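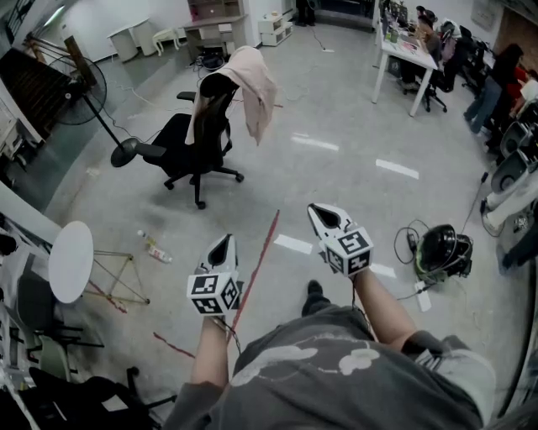 Figure 1. Paired hand-held grippers with marker cubes, carried over an open floor.

Course Handout 4: Evaluating a Hand-Held Gripper Kit
Instructor: Yaa Darko
Issued 2026-01-10

Purpose of this handout

Students in this course are asked to review a commercial product before recommending it for purchase. The product assigned for this unit is the Clurus paired gripper kit, supplied by Jostness. The kit allows a person to record two-handed tasks directly, so that the recordings can later be used to train a robot arm fitted with matching fingers. The notes below set out what the supplier offers, what the reviewer should examine, and how the written report will be graded.

1. What the kit contains

The standard kit is sold as a pair, one gripper for each hand, together with a charging case, a set of spare finger pads and a one-year license for the Matlala recording software. A head-mounted camera is sold separately. Departments that already own a suitable camera may use it, provided that it has been calibrated with the software beforehand.

Each gripper in Figure 1 has two white pointed fingers with black pads on the inner faces. The cubes beneath them carry square black-and-white markers. Software of this type uses such markers to work out where each gripper is and which way it is turned. Students should note that the cube of the right gripper is tilted in the figure; a tracking system must cope with this as a matter of course, as hands seldom stay level during ordinary work.

2. Terms of the offer

The list price of the kit is 900 dollars. Jostness offers educational buyers a loan period of 40 days, after which the kit must be returned or paid for in full. Replacement pads are included during the loan. Damage to the marker cubes is not covered, and a scratched or stained marker face is treated as damage under the agreement. Reviewers should read this clause with care before the kit is handed out to a class.

Training for staff is available as a separate service and is delivered on site over half a day. It is recommended for departments that have not used the Matlala software before.

3. Points to examine

Tracking. Record a simple carrying task and replay it. Look for moments at which the position of either gripper jumps or freezes. Repeat the task with one hand passing in front of the other. Glossy floors and overhead lighting should be included in at least one trial, as reflections can interfere with marker reading.

Grip. Test the pads on hard, soft and smooth objects. A plastic bottle and a folded garment are suitable. Report any object that slips, and state whether it slipped on closing or while being carried.

Comfort and cables. Wear the full equipment for one complete session. Note where any cable runs in relation to the arms and body, and whether it limits reach - particularly when the user bends to the floor.

Working area. Floor markings are useful for repeating a starting position. Tape strips and lines of the kind visible in Figure 1 are sufficient. Cords and loose items should be kept clear of the walking path before recording begins.

Software. Export one session in full and confirm that both hands are present in the file. The time taken to export should be recorded in the report.

4. Comparison product

For comparison, students will be given the data sheet for the Flirisex single gripper. It is a one-handed device and costs less, but it does not permit the recording of tasks such as folding or opening a container with both hands. The comparison should be confined to price, tracking and support. Students are not required to test the Flirisex unit.

5. The written report

The report is marked out of 100, of which 40 points are given for the trials, and the remainder for the comparison, the cost statement and the recommendation. Almost 900 words is an acceptable length. Tables do not count toward the total.

A recommendation to decline the product is fully acceptable where the trial results support it. Reports that repeat the supplier's brochure without test results will be returned unmarked.

Reports are due before the end of January. Questions on the loan agreement should be directed to the instructor and should not be sent to Jostness.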